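Wandard Community Help
Grasp planner closes between tools instead of on one
Posted 2025-06-17 in Perception and Planning

kirnton_lab
We run Wandard with the Kobzar planner plugin on a two-arm cell. The task is kit handling: tweezers, picks and a screwdriver from a fabric tool roll. On thick handles the planner is fine. On thin tools lying on black cloth, the wrist depth stream has holes along every shaft, and the planner fills them from the neighboring cloth. The grasp pose then scores well and sits beside the tool.

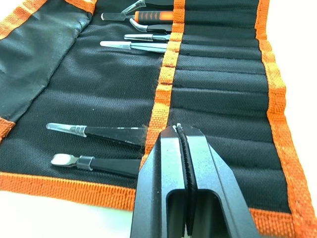 Wrist view over the roll, fingers nearly closed.

The black tweezer and the pry tool are the worst two, black on black, with only the metal ends segmenting reliably. Depth filter is at default, fill radius 16 px, wrist stream at 60 Hz. I have 3,403 logged grasp proposals and can re-score them offline. Is this a filter problem or a mask problem?

skatville_dev
Both, but start with the mask. Kobzar takes the centroid of whatever it is given. If only the silver tip survives segmentation, the centroid moves to the tip and the approach axis is computed from a blob with no useful length. Set mask_source to color instead of depth, and set fill_radius to 0 while you test. Holes are easier to debug than invented surface.

Then check the table plane. Fit it with the gripper open and nothing between the fingers, from a pose like this one:
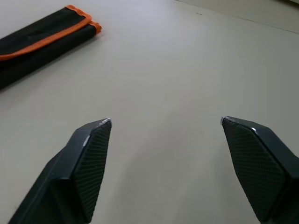 Filed under: Calibration > Table plane

Mask out the fingers first. Ours have pale spots at the tips and a highlight on the bevel, and a plain brightness threshold treats those as part of the table. Mask out the roll as well — folded cloth stands above the surface and tilts the fit. Re-score your log after that and compare the approach angles only. The scores themselves aren't comparable between mask sources.

gripper_noob_90
Had the same thing, turned the lights up, got better. Didn't measure it.

tplane
The color mask will help, but I would also move tool detection to the head camera and keep the wrist camera for the last stage of the approach. Tweezers on the light tabletop separate cleanly from head height, and the long axis is visible for most of them.

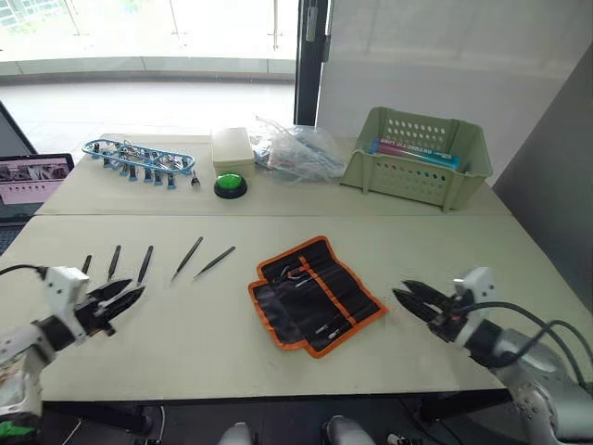
Head view: five tweezers between the two grippers, roll behind them.

Two points on this layout. Tweezers lying side by side tend to merge into one instance, so split by axis before you pass anything to Kobzar. The orange stitching on the roll also gives strong parallel edges. If you use a line detector, reject that hue or it will return the pocket seams as shafts. The handover distance is handover_z in the arm config. We use 90 mm.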